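4.3 Greifervergleich am Regal

Für den Vergleich bleiben beide Greifer montiert. Vor Beginn müssen die Controller mit Rekport verbunden und die Handgelenkkamera freigegeben sein.

1. Arm in Parkposition fahren und Greifer vollständig öffnen.
2. Geschwindigkeit im Menü «Testlauf» auf 30 % begrenzen.
3. Parametersatz 714 laden und mit «Übernehmen» bestätigen.
4. Arm vor das Regal fahren. Im Kamerabild müssen beide Greifer und mindestens ein gefüllter Regalboden zu sehen sein.

Die Flaschen mit den goldfarbenen Deckeln eignen sich als erstes Ziel. Die kleinen Dosen oder Becher auf dem oberen Boden stehen dicht nebeneinander und werden erst im zweiten Durchgang angefahren.

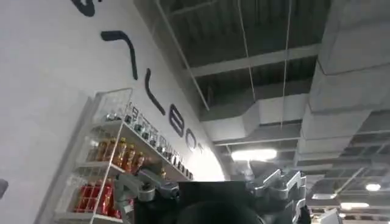
4.4 Durchgang starten

1. Greifer wählen (links oder rechts) und «Start» drücken.
2. Nach jedem Griff die Haltekraft notieren. Der Vorgabewert beträgt 21 N.
3. Nach 2 Fehlgriffen in Folge den Durchgang abbrechen und die Kamera neu kalibrieren (Abschnitt 3.2).

Hinweis: Deckenleuchten im Bildfeld können die Belichtung verfälschen. Automatik ausschalten und Wert fest einstellen.

Vorsicht: Nicht zwischen Arm und Regal greifen, solange der Antrieb aktiv ist.

Stand: März 2018, Bearbeitung: Algirdas Paju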